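Zurnesstead's start-up office turns one and asks for a second helping

The Zurnesstead Office of New Enterprise, opened last September in the old ticket hall by the bus station, has published its first annual review. It runs to 46 pages, and the word "journey" appears before the table of contents does.

The office was set up to persuade residents to start businesses. Zurnesstead has had businesses since before it had sidewalks, and a visitor walking down the main street might have guessed that residents had already grasped the idea. The town council took a different view. In its founding statement it warned of an "awareness gap" and set aside money to close it.

The review reports that the office has now advised 8 new ventures. Five of these were already trading when the office opened its doors. They have been counted, the review explains in a footnote, because they "entered the support pathway" during the year. Entering the support pathway means filling out a form. The form is four pages long and asks applicants to rate their own boldness.

Of the remaining three, one sells secondhand restaurant equipment, one repairs upholstery and one has changed its name twice and is described in the review as "pre-product." The restaurant equipment dealer is reported to be making a profit, and is given one paragraph. The pre-product company gets a page and a half and a diagram.

Each venture taken on may apply for a starter grant of 4000 dollars. The money can be spent on premises, tools, software or training. It can't be spent on wages, stock or rent arrears, three items that several applicants had listed first. The upholstery shop asked for help buying a delivery van and was offered a place in a workshop on logistics thinking. It took the place, and later bought the van with a bank loan. The review files this under "leveraged outcomes."

The best-known name on the office's books is Clusach, a maker of commercial shelving that moved to the edge of town years ago and employs more people than the other seven put together. Clusach was not looking for advice. It was asked to join as an "anchor member," which involves lending its logo and sending somebody to the breakfast talks. According to the review, the company has found the arrangement "energizing." The company's own newsletter mentions the office once, in a notice about parking.
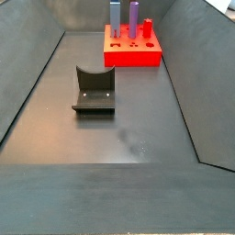
A red shape-sorting base at the far end of a dark gray work bin.

The breakfast talks have been the steadiest part of the program. They start at 7:30 a.m., an hour chosen after a survey of people who don't run bakeries. Attendance has held up well, helped by the eggs. Topics over the year included how to pitch, how to listen to a pitch, failing with confidence, and a session on sales tax that was moved to a larger room and then had to be repeated. The review devotes two lines to the sales tax session. It would seem to be the only event of the year with a waiting list.

That has not gone unnoticed. Several business owners who answered the office's feedback survey said they would like more of the same, and named payroll, permits and commercial leases as subjects on which they could use some plain help. A few added that the town's sign permit still has to be requested in person, at a counter that closes at lunchtime. The review thanks them for their input and promises a "mindset series" in the fall.

The office's defenders make a fair point. Starting a business is a lonely occupation, and there is some value in a warm room where people can compare suppliers and complain about printers. Two of the ventures on the books now share a storage unit after meeting over coffee, and both say it has cut their costs. A place that gets neighbors talking to each other may be worth the heating bill, even if the same result was once achieved by the hardware store.

It is harder to say whether anyone started a business because the office told them to. The review doesn't claim so outright. It says that entrepreneurial intent in Zurnesstead is "trending positively," based on a questionnaire handed out at the breakfast talks. Respondents were asked if they had considered running their own company. As most of them were already running one, the result was encouraging.

The council had also asked for an outside opinion and hired the consultancy Jurić to provide it. Its report, attached to the review as an appendix, is shorter and less cheerful. It notes that the town's new businesses tend to be opened by people in middle age, with savings and a trade, who have usually worked for someone else in the same line and got tired of it. They don't generally come to talks. What they want from a local government, the consultants found, is a quick answer to a letter.

The appendix recommends three changes: put the permit forms online, publish a list of vacant storefronts with the actual rents, and give one member of the town staff the job of answering the phone. It puts the combined cost at less than what the office spent on its launch event. The launch event, readers may remember, had a smoke machine.

In its response, the office welcomed the findings as "a valuable provocation" and said it would explore them through a working group. The working group will meet every two months. Its first task is to agree on a definition of the word "founder," a matter left open last year when a man who mows lawns was told that he was self-employed and that this was something else.

The second year's plans are larger. The office wants to open a shared workspace on the upper floor of the ticket hall, with desks to rent by the day and a glass-walled room for calls. It has also signed up for Pletamico, an online platform that matches new companies with mentors in other towns. Members fill in a profile, and the system suggests an experienced partner. In the trial run, the secondhand restaurant equipment dealer was matched with a mentor whose field was restaurant closures. The pairing was recorded as a mismatch, though the dealer is said to have come away with several useful phone numbers.

To pay for all this, the office has asked the council to renew its funding and to add a second full-time post, that of community storyteller. The job description calls for someone able to "surface the narratives that inspire the next wave." A background in business is listed as desirable.

Council members are expected to discuss the request at their next budget session, along with a proposal from the street merchants' association that the same sum be used to lower the fee for a first-year trading license. The association's proposal is one page long. It was handed in at the counter, before lunch.

The full review can be picked up at the ticket hall during office hours. A digital version is planned, and residents who would like to be told when it is ready can sign up on paper at the front desk.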